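Hand-held grippers for cloth work: how should two finger types be compared fairly?

Section: Grippers and end tools
Status: Answered
Replies: 3

Question
Asked in May by the Rostthorpe handling group

Our group is preparing a comparison of hand-held grippers for use with soft goods. The tools are held by an operator, one in each hand where the task requires it, and the camera on the tool records the work so that an arm can later be trained on the same motions. We have two finger types under consideration. The first has long, curved fingers that meet at the tips. The second has a short, square gripping end. The Messina controller will be used with whichever type is selected.

The task is to take a bunched item of clothing, spread it on a flat surface, and fold it once. We have completed 175 attempts across both types. The results are difficult to interpret for the following reasons.

First, the long fingers appear to do better at picking cloth out of a heap, but our operators report that they lose the edge when pulling it straight. Secondly, the square ends hold an edge well but often take up two layers at the start. Thirdly, the attempts were not all made on the same surface. A portion were made on a padded bed cover and the remainder on a plain sheet laid flat. We do not know how much of the difference between the two types is owed to the surface.

We would be grateful for advice on three points:

1. Whether the attempts on the two surfaces may be pooled.
2. Whether the camera on the tool is sufficient for judging a grasp, or whether a second view from head height should be treated as a requirement.
3. What number of attempts per finger type is regarded as adequate before a purchase decision.

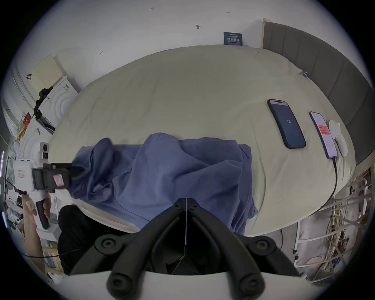
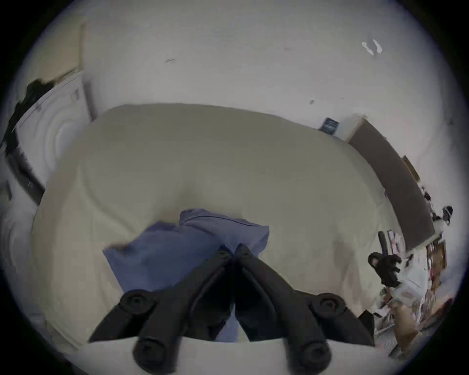
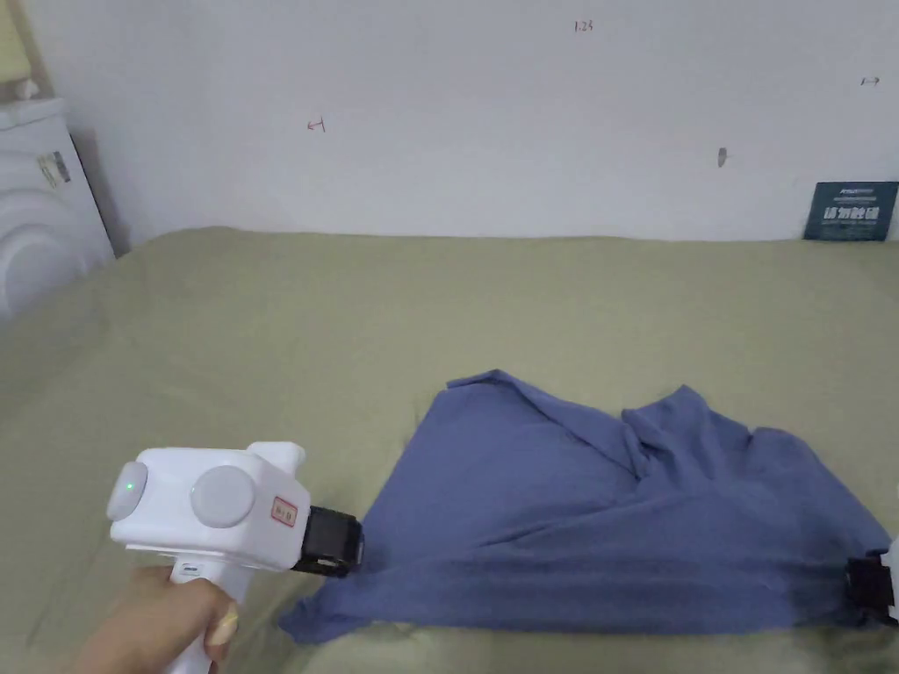 Blue cloth task. First and second: views from a gripper camera, cloth on the bed cover. Third: view from head height, cloth on the green sheet.

The item used is the same throughout our trials. It is of ordinary weight and has no buttons. We are able to repeat the work if the present attempts are judged unsuitable, although operator time is limited to two mornings in each week.

Reply 1 (marked as accepted by the asker)
From the Parnstead test room

The attempts should not be pooled. A padded cover gives way under the fingertips, and this allows the tips to pass beneath the cloth. On a flat sheet the same approach angle will press the cloth down and may miss it altogether. Our own trials of curved fingers were first carried out on a quilted pad, and the figures were of no use once the work moved to a table. We had to discard the whole series.

We would recommend the following procedure.

Select one surface and record it in the log. If the finished system is to work at a table, use the flat sheet. Divide the task into stages and score each stage on its own: pick-up, finding an edge, pulling straight, and folding. A single pass or fail for the whole task will conceal exactly the difference which your operators have described. It is entirely possible that the long fingers lead at the first stage and trail at the third.

The starting state of the cloth should also be controlled. We drop the item from a fixed height before each attempt. Operators who arrange the heap by hand tend, without intending to, to leave an edge in a convenient place.

With regard to your second point, the tool camera is good for the moment of contact and poor for everything else. The fingers take up a large part of the view, and the wide lens bends straight lines, so it is hard to say whether a hem is level. The third picture shows the lower edge of the garment far more plainly than could be expected from the tool. We treat the head view as required for scoring and the tool view as required for training. Both clocks should be set together at the start of each session. A drift of even a short time makes it impossible to match a grasp in one view to the same grasp in the other.

As to numbers, we ask for 12 sessions per finger type, with 14 attempts in each, and the order of the two types changed from one session to the next. Operators improve noticeably over the first few sessions, and if one type is always tried second it will receive the benefit.

Reply 2
From a member at Dullton

We did 1,000 attempts before buying and I would not say the answer was any different from what we had after the first couple of weeks. Get the square ones. Long fingers bend if they are dropped.

Reply 3
From a member (no site given)

In addition to the accepted reply, please check the tip pads before any further trials. Worn pads slip on a pulled edge, and this could account for the fault reported with the long fingers. Pads should be replaced on both types on the same day. It would also be advisable to test at least one thicker item, such as a towel, as a garment of ordinary weight will not show whether the opening is wide enough.

I cannot comment on the Messina controller. There is a separate page on grip force settings under Controllers.

Follow-up from the asker

The advice is noted with thanks. The earlier attempts will be kept for operator training only, and the comparison will be run again on the flat sheet with the stages scored separately. The pads on the long-fingered tool had not been changed since delivery and replacements have been ordered. We will add the scores to this page when the sessions are complete.

Related questions
Scoring a fold when the hem is not level
Setting two camera clocks before a session
Grip force for thin cloth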